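Can a robot do your chores yet?

Short answer: sort of. Some of them. Slowly.

## Easy for you, hard for a robot

Think about putting a lid on a pot. You don't even look! Your fingers find the knob, your eyes find the pot, done. A robot has to work out all of it. Where's the knob? How hard to squeeze? Is the lid flat or tipped? Too far left and it clanks on the rim.

Shiny stuff is extra tricky. Metal bounces light around, and that can confuse a robots camera.

## What they're OK at

- Vacuuming a floor (no socks on it please)
- Moving the same box to the same shelf, over and over
- Picking up one thing, if it's where they expect it

## What they're still bad at

- Folding a T-shirt. Floppy!
- Messy kitchens
- Surprises. A cat, for instance

Shops and factories are easier then homes. Things stay put there. Your kitchen changes every time sombody makes a sandwich.

## So how do they learn?

Practice. Lots and lots. Same chore, tiny changes. Pot moved over a bit, try again. 380 tries, 983 tries, more.

Try it yourself: put on thick mittens, shut one eye, use only 2 fingers. Now put a lid on an empty pot. Cold one, not on the stove! Harder, right?

*Words by Jintana Khunthong*
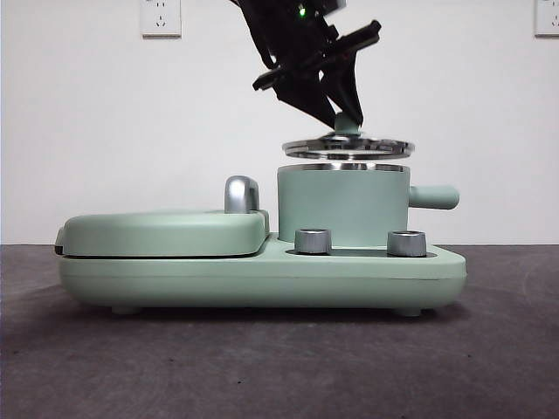
*A robot gripper holding a lid by its knob, just above the pot.*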